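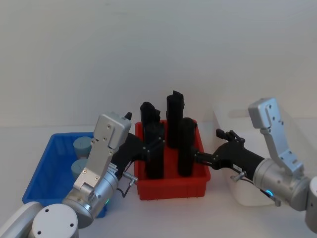 Section 2. Sorting parts into the bins

Before you begin, put the bins on a flat white table, close to the wall, so they can not slide back. Please read all steps one time first.

1. Place the red bin in the center of the table.
2. Place the blue bin on the left of the red bin. The bins may touch a little.
3. Stand the black long parts upright in the red bin. Do not lay them down.
4. Stand the gray-blue cylinders in the blue bin, one behind the other.
5. If a part must be moved, take it from above and lift it straight up.

Note: The black parts do not all have the same top. Sort them by color only. The shape is checked later, in Section 4.

Caution: Do not fill a bin with more than 25 parts. The rim can bend.

Caution: Keep cables away from the rims of the bins.

Replacement bins are ordered from Mosoti with number 2120 (red) or 451 (blue). For questions about this section, please write to Libor Dvořáček at Nateck.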